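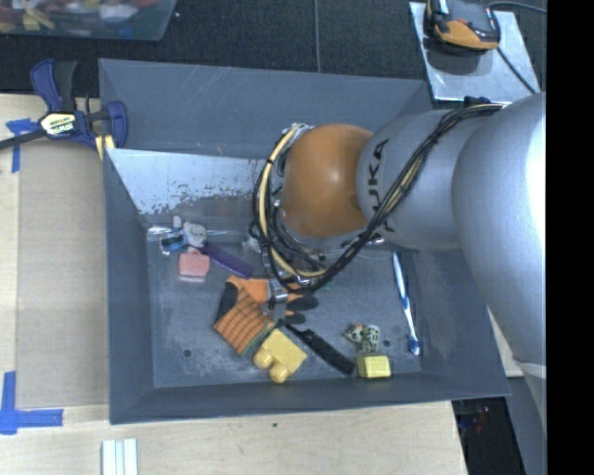
Chapter 4
Sorting mixed goods

4.1 What this chapter covers

Most goods that reach a stockroom arrive in order. They come in cartons of one kind, with a delivery note, and the work is to check them and put them on the right shelf. Mixed goods are different. They come in a bin, a sack or a box with the lid taped down, and the person who opens it does not know what is inside until it has been emptied or looked through.

Mixed goods come from several sources. Charity shops receive them as donations. Lost property offices collect them from trains and waiting rooms. Shops build them up over time from returns, torn packaging and items left at the till. House clearances produce little else.

In the bin at the head of this chapter there is a work glove, a comb, a toothbrush, a spotted toy animal and toy building blocks in more than one size. There are further items towards the back wall on the left. None of these goods would be stored together in a finished stockroom. The glove belongs with workwear, the comb and the toothbrush with personal care, and the animal and the blocks with toys.

By the end of the chapter you should be able to:

- choose a set of groups before you start sorting
- tell the difference between sorting by use, by material and by condition
- decide what to do with an item that fits two groups or none
- record a sorted bin so that another person can check it

4.2 Terms used

Bin. Any open container with a flat floor and upright walls. In this book a bin is always open at the top. A container with a lid is called a box.

Group. A set of goods that will be stored, sold or thrown away together.

Single. An item with no partner in the bin, where a partner would be expected. One glove is a single until the other is found. A comb is not a single, as combs are not sold in pairs.

Part. An item that is meant to be used with others of its kind. A building block is a part. So is a jigsaw piece, a saucepan lid or a chess pawn.

Hold. The place where undecided items wait. It should be small, and it should be emptied at the end of every session.

4.3 Three ways to group

By use. This is the method most people choose without being told. You ask what the item is for and put it with others that do the same job. It works well when the goods are going to be sold or given out, because customers look for things in the same way. Its weakness is that use is sometimes a matter of opinion. A plain cotton bag may be luggage, shopping or packaging.

By material. Here the question is what the item is made of. The method is used where goods will be recycled or cleaned in bulk. It puts together things that have nothing else in common, such as a bucket and a ruler. It is slow for items made of more than one material. A coated work glove is a good case: the cuff may be knitted and the fingers covered in something else, and it cannot go wholly with textiles or wholly with rubber.

By condition. The sorter asks whether the item is fit for use, fit for repair or fit only for disposal. Condition is rarely used alone. In most stockrooms it is the first pass, and grouping by use comes second.

Certain goods are decided at the first pass whatever they look like. A toothbrush out of its sealed packet is always placed in disposal. The same applies to razors, earbuds and opened cosmetics. A comb may be kept if the stockroom has a washing procedure, and otherwise goes the same way.

4.4 Large and small items in one bin

Size causes more mistakes than any other feature of mixed goods. Large items lie over small ones. A sorter who lifts out the glove and the big blocks first will see more of the floor, and should do so, but must then look again at what has been uncovered. Small blocks lie close to the walls and corners of a bin and are easily left there.

Colour has some effect too. A bright yellow block on a grey floor is quickly found. A black comb partly under a black-fingered glove takes longer. When a bin has been emptied, run a hand along each wall and into each corner before you mark it as done.

Parts of one kind should be kept together even when their sizes differ. Toddler blocks and ordinary blocks are both toys, but they are sold to different ages and must be bagged apart. Put the small ones in a bag that closes.

4.5 A worked case: the Mudport stockroom

The figures in this section come from the stockroom at Mudport, where Lourenço Cordeiro was in charge of incoming goods. The record is dated 21 April 2019. On that day the team sorted 642 items from 11 bins.

Sorting was by condition first and then by use. Each bin was worked by 2 people, one lifting and one writing. At the end of the session 40 items were still in the hold. Cordeiro went through these himself. Most were parts with no set to belong to, and the rest were single gloves and socks.

The team had begun the day with a group called "household". It was dropped before noon. Nearly everything could be called household, and the group had filled up with brushes, candles, cup hooks and toys. It was replaced with "kitchen", "cleaning" and "personal care", and the items already in it had to be sorted a second time.

By August the stockroom had changed one further rule. Single gloves were no longer sent to the hold but were pegged on a line by the door, left hands at one end and right hands at the other. Pairs split between two bins could then be matched as the second bin was opened.

4.6 Before you begin the exercises

You will need a bin, a tray for each group and a sheet of paper ruled in three columns: item, group and condition. Write the names of your groups at the top of the sheet before you touch the goods. If you change a group part way through, cross out the old name so that it can still be read, and note the point at which you changed it.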